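From: Loukia Nikolaidis
To: Iltby residents list
Date: 4 May 2023
Subject: Re: Parking permits in June

Dear members,

The Iltby office has asked me to reply to the message quoted below. 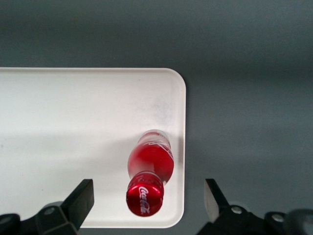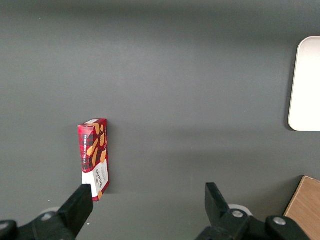

Permits for the Geum lot will be renewed in June. The fee remains 30 dollars — visitors' passes are charged separately. Applications should reach the office within 18 days.

Loukia Nikolaidis
Iltby Residents' Office

Kyung-tae Woo wrote:
> Will the fee for the Geum lot change this year?
> I have seen no notice.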